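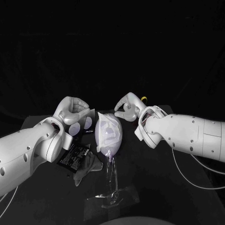 Faut-il garder le même gain de couple sur les deux mains pour les objets souples ?
Mieux vaut les régler séparément : la main qui retient travaille presque sans force et celle qui pince a besoin d'un seuil de contact plus franc, sinon elle glisse sur les tissus fins.

Cahier d'atelier, septembre, banc bimanuel
Repris à 9 h 20. Présents : Takeshi Ichikawa le matin, moi toute la journée. Chiharu Kudo a relu les courbes en fin d'après-midi.

But de la séance : comparer le contrôleur Tokara (celui d'origine) et le Stitex sur les deux mains à doigts, avec des objets mous et légers. On laisse de côté la pince parallèle Mevstead, déjà passée sur les pièces rigides, voir pages précédentes.

Objets retenus : le coussin gonflé translucide avec son tube, le mouchoir froissé posé dessus, le tissu gris, la carte noire aux deux disques mauve pâle. Le coussin est placé au milieu, entre les deux mains. Fond noir et plateau noir mat conservés. Les coques blanches ressortent bien dans la caméra de tête, le tube beaucoup moins : on n'en voit que les reflets.

Réglages Tokara
Boucle à 1000 Hz, les deux mains sur le même profil. Seuil de contact à 4 % du couple max. Préforme gauche paume vers le bas, doigts recourbés. Préforme droite pouce et index en avant, les autres doigts à moitié repliés.

La main droite ferme trop tôt. Elle détecte un contact avant de toucher le mouchoir, sans doute le frottement interne du pouce. Takeshi a proposé de monter le seuil, on perd alors le contact léger et les doigts enfoncent le coussin. Essayé une valeur intermédiaire : correct sur le tissu gris, irrégulier sur le mouchoir. Pas insisté.

Réglages Stitex
Boucle identique, profils séparés. Le logiciel demande un étalonnage à vide par doigt, à refaire à chaque mise sous tension (pénible, il faut relancer le script à la main). Offset du pouce droit : 718 points codeur. Celui de l'index droit : 1191, c'est beaucoup, à vérifier mécaniquement. J'ai noté les deux au feutre sur la boîte de jeux de câbles pour ne pas les perdre.

Après étalonnage, le pincement du mouchoir devient répétable. La droite s'arrête au contact et serre ensuite par petits pas. La gauche suit bien la consigne au-dessus de la carte, mais elle vibre légèrement quand le poignet est en butée basse. Même chose avec Tokara, donc plutôt le poignet que le contrôleur.

Caméras
Gardé la caméra de tête pour les deux séries. Son défaut : dès que la main gauche passe au-dessus de la carte, elle fait de l'ombre sur le disque le plus haut et la segmentation le confond avec le support. La Takagi de poignet règle ce cas, par contre elle ne fait pas la mise au point assez près pour la fin de la prise. Chiharu préfère fusionner les deux flux. Je voudrais d'abord essayer un éclairage latéral diffus, c'est moins de travail.

Le film plastique au bout du tube reste mal vu par les deux caméras. Transparent sur noir, la profondeur renvoie le plateau. Pour l'instant on donne sa position à la main dans le fichier de scène.

Câbles
Le câble blanc du bras droit fait une grande boucle sur la table. Tant qu'on reste côté coussin, pas de gêne. Pour les trajets vers la droite il faudra le remonter le long de l'avant-bras, avec assez de mou pour le poignet. Takeshi a des colliers souples, lui demander. Ne pas serrer près de l'ouverture du boîtier de poignet, les fils internes sont juste derrière.

Avis provisoire
Stitex devant pour tout ce qui est mou. Tokara reste plus simple à démarrer et je le garderais pour les démonstrations avec objets rigides. Comparaison à refaire une fois l'index droit contrôlé, je me méfie d'une mesure prise avec un tel offset.

À faire
Démonter le capot de l'index droit et regarder le jeu.
Sauvegarder les profils Stitex dans le dépôt commun (ils sont encore sur le poste du banc).
Tester la butée basse du poignet gauche sans la main.
Éclairage latéral, puis reprendre la carte.
Demander à Chiharu le script de synchronisation des deux flux.

Arrêt du banc à 18 h 10, freins engagés, alimentation coupée côté armoire.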